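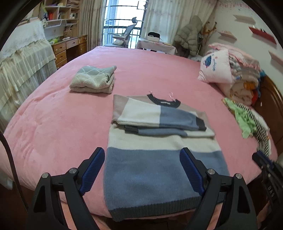 Sweater weather, mauve to charcoal

Shawky at Borken Hall: Your Questions

We've been getting a lot of mail since the November show went up, and we love it, keep it coming! I've pulled the questions we see most into one page. If yours isn't on here, write to the box office and it'll get to me sooner or later.

Who is playing?

Shawky, finally! If you haven't heard them yet, they're a five-piece who started out playing loud, scrappy garage songs and have drifted into something slower and bigger, with two singers trading verses and a pedal steel that sneaks up on you. The new record, Fernix, has been on in our office pretty much nonstop. They'll play most of it, plus older songs (I have begged for "Ladder Song" and was told "maybe").

Is there an opener?

Yes, and please come early for it. Anas Chraibi is opening solo with just a guitar and a loop pedal. He played our side room last spring, and people who had been chatting at the bar put their drinks down and walked over to listen. It's a gorgeous set, very quiet in places, and it deserves a full room.

What time does everything happen?

Doors are at 7:00 p.m. Anas goes on at 8:00 and Shawky at 9:15. We expect to be done a little after 11:00. Set times can slide by a few minutes, so don't plan your evening down to the second.

How big is the room?

Borken Hall holds 388 people for a standing show. It feels full and lively at that number without being a crush, and the sound is good all the way to the back wall. My favorite spot is just left of the sound desk, and I probably shouldn't be giving that away.

Are there any seats?

The main floor is standing only. The balcony has a short row of benches, first come, first served. If you need a seat for any reason, email us before the show and we'll hold one for you. You don't have to explain or send paperwork.

Is it all ages?

It is! Anyone under 16 needs to come with an adult. You'll need a photo ID if you want to buy alcohol, and the bar staff will ask no matter how many gray hairs you have.

How do I get tickets?

Online through Vulico, or in person at the box office window on afternoons from 1:00 to 5:00. There's a limit of two per order online. If you're bringing a bigger group, the window can sort you out. Tickets bought at the window have no fee added.

I bought a ticket and never got the email. What now?

Check your spam folder first, then log in to your Vulico account, where the ticket should be sitting under your orders. If it isn't there, bring your ID to the door and we'll look you up by name.

Can I get a refund?

We don't do refunds unless the show is canceled or moved, but you can pass your ticket to a friend right up until doors. Transfers happen in your Vulico account and take about a minute. If the show sells out we'll open a waiting list, and you can put your ticket up for that too.

Is there a coat check?

Yes, next to the stairs, and it's cash or card. It gets warm in there once the place fills up, so wear layers. Backpacks larger than a school bag have to be checked. Small bags are fine to keep with you.

Can I take pictures or record?

Phone pictures are fine, no flash please. The band has asked for no full-song video, and during the opening set we'd love it if phones stayed in pockets. Cameras with detachable lenses need a press pass, which you can ask for by email up to the day before.

Will there be merch?

Lots! Shawky are bringing the Fernix LP on two colors of vinyl, shirts, and a small run of posters printed for this tour. Anas will have cassettes. The table opens with doors and stays open until the last person wanders out. Both acts set their own prices and keep all of it.

Where do I park?

The lot behind the hall is small and usually gone by 7:15. Street parking is free after 6:00 p.m. on the blocks to the north. Bus 12 stops across the street and the last one heads downtown at 11:50, so you can stay for the encore - and you really should stay for the encore.

Is the building accessible?

The main entrance has a ramp, and the main floor, the bar and the accessible restroom are all on one level. The balcony is stairs only for now. We have a raised viewing platform on the right side of the floor with room for a companion. Free earplugs are at the bar, including small ones for kids.

Can my band open for somebody here?

We'd love to hear you. Send two songs (links, please, no attachments) and a line about where you've played. I listen to everything, though it can take me a few weeks in the fall. Local bands get first look at every opening slot in the side room.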